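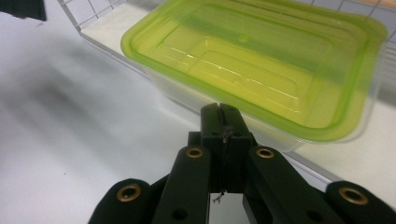
Nallelwood Guidelines for Hand-held Gripper Recording

The Nallelwood Guidelines are a set of working rules for recording household and shop tasks with hand-held grippers. They cover the tool, the objects handled, the person holding the tool and the way finished recordings are checked and stored. The first edition was put together under Amarachi Balogun and issued on October 8, 2019. The guidelines are voluntary. They carry no legal force and are separate from the safety standards that apply to powered robots.

Scope

The guidelines apply to grippers that are carried and closed by hand, with a camera fixed to the tool. Recordings made this way are later used to train robot arms. Tools with a motor that closes the fingers are covered only in part, and a robot arm working without a person is outside the scope altogether. Tasks involving knives, open flame, hot oil or live electrical parts are also left out, and a site that wants to record them must write its own procedure.

The text has 33 numbered rules in two parts. Part one deals with equipment and the work area. Part two deals with the recording itself and what happens to it afterwards. Rules marked "shall" must be met by any site that says it follows the guidelines. Rules marked "should" may be set aside if the site writes down what it does in their place.

Background

Before the guidelines, the sites working on the project each had their own habits. The Adeyemi site began every recording with the fingers open, while the Lustov site began with them closed. Some operators started with the tool already touching the object and others started at arm's length. When the recordings were put together in August, 223 of the 681 in the first batch had to be set aside. The most common faults were a missing start position, a finger pad that had come loose and a task name that did not match the object.

Balogun's draft was built mainly from the notes kept on these faults. It was tried first at Adeyemi and then at Lustov, and several rules were dropped after the trials. One would have required operators to change hands after every recording. Another set a fixed speed for the approach, which operators found hard to judge and which made the movements stiff.

Equipment

The most common tool under the guidelines has two flat-faced fingers carried on a linkage of flat arms, so that the fingers stay parallel as they open and close. The rules do not require any particular make. They do require the following checks before a session:

The fingers shall meet evenly along their contact faces when closed.
Each pivot shall turn freely without side play that can be felt by hand.
Tape or pads on the contact faces shall lie flat and be of the same type on both fingers.
Threads, wires and tape ends near the fingers should be trimmed or tucked away where this can be done without affecting the tool.
The camera mount shall be tight, and the fingertips shall be in view with the fingers both open and closed.

A tool that fails one of the "shall" checks is put aside and labelled. It may be used again once the fault has been put right and the full check repeated. Changing a pad counts as a change to the tool and is entered in the site log, as new pads grip differently from worn ones.

Work area

Shelves, racks and tables should be of the ordinary kind found in homes and shops. The guidelines advise against special backdrops. A white board, a wire grid rack and a plain grey table are all acceptable together, and soft shadows across a surface are not treated as a fault. Strong glare that hides the edge of the object is a fault, and the light or the object should be moved.

Shelf boards shall be steady enough that they do not shift when an object is pushed against them. The operator shall have a clear place to stand, with no cables crossing the floor. The work surface should be wiped between sessions, although small specks and marks do not need to be removed.

Objects

Part one gives more space to food containers than to any other kind of object. They are light, they slide easily and many of them are partly see-through, so the edge can be hard to find in a recording. The rules say that a container with a wide rim should be approached at or just below the rim, where there is an edge to work against. If the side walls slope inwards towards the base, the operator should avoid squeezing low on the body, where the fingers may slip.

Clear and tinted plastic may be used freely. Containers shall be empty or filled with dry goods unless the task sheet says otherwise. Glass is allowed only over a padded surface. Cracked or split objects are not used at all.

Each object is given a plain name in the log, such as "green container, clear base". Nirnico, a name used in early task sheets for the whole set of containers, was withdrawn when the guidelines came out, and logs that still carry it are corrected when next opened.

Recording

Every recording starts with the fingers clear of the object and ends with the tool drawn back. The operator shall hold still for 2 seconds at each end. In between, the movement should be at a natural pace. Stopping just short of contact is allowed, and so is a second attempt within the same recording, provided the log says that one was made.

The free hand shall not steady the object unless the task is marked as two-handed. If something falls, the operator finishes the recording in the normal way and marks it as failed. Failed recordings are kept in a separate folder and are not deleted.

Operators may work for up to 33 minutes before a break. They may stop at any time if the wrist or thumb becomes sore. The site shall provide tools that can be held in either hand.

Privacy

Because the camera moves with the hand, it can pick up parts of a room that have nothing to do with the task. Faces, letters, screens and anything bearing an address shall be cleared away or covered before work starts. Any recording that still shows such material is held back until it has been edited. People who share the space must be told that recording is taking place, and a notice on the door is not enough by itself.

Checking and storage

A second person looks at each recording before it is accepted. The checker may not be the operator. The check covers the start and end positions, the view of the fingertips, the object name and the result written in the log. Where the operator and the checker disagree about the result, the recording is marked "unclear" and both opinions are kept.

Accepted recordings are stored with the tool check for that session. If a tool is later found to have been faulty, all recordings made since its last good check are looked at again.

Changes

Proposed changes are sent in writing to the Nallelwood office and must name the rule concerned. A change is tried at one site before it is added to the text. The rule on tape and pads has been reworded more often than any other, and the present wording replaced one that allowed a pad on a single finger.

See also

Robot end effector
Manual handling
Parallel linkage
Learning from demonstration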